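Hi Anisa,

Time for the June update on the audiobook reviews project! I know you wanted it shorter than the last one, so I'll try (no promises).

First, the big number. We now have 261 listener reviews up on the site, and almost 843 people signed up to get the newsletter. The Zidham mystery series is still pulling in the most comments by a mile. People either love the narrator or can't stand his accents, and they will tell you so at length. The slower books, like the Beletti family saga, get fewer reviews but much longer ones, and those are the ones I enjoy editing most.

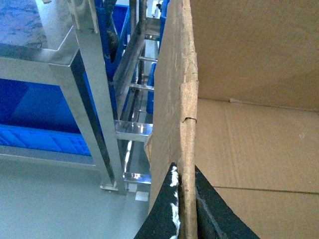 The library loan side has been bumpier. Irneck sent the CD sets for our listeners who don't stream, and two of the titles came with a disc missing, so I've asked for replacements and they've been nice about it. I'm still shipping in plain brown cardboard, and you can see how the top edge gets rough and starts to split, so I'd like to move a little of the postage money over to sturdier mailers if that's okay with you. It wouldn't change the total.

On the reviewing itself, I did what you suggested and gave new reviewers three simple prompts: did the voice fit the story, did you stay interested, and would you try another by the same author? What a difference! We used to get a lot of "great book, loved it" and now folks are telling us that chapter nine drags or that the detective's sister sounds older than his mother. I still fix typos and cut spoilers – the Vondráček thriller was a nightmare for that, since half the fun is the ending and everybody wants to talk about it – but I leave opinions alone, even the grumpy ones.

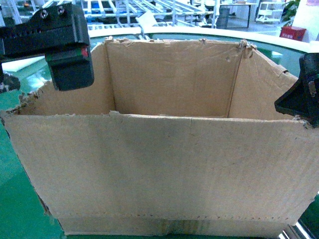
Open box with the top flaps torn away.

Still on my list: the page comparing print and audio versions of the same book. I have the Zidham pair written up and the Beletti one half done. I also owe you the spending sheet, which I'll send separately once the Irneck invoice is corrected.

Call me if anything looks off!

24/06/2020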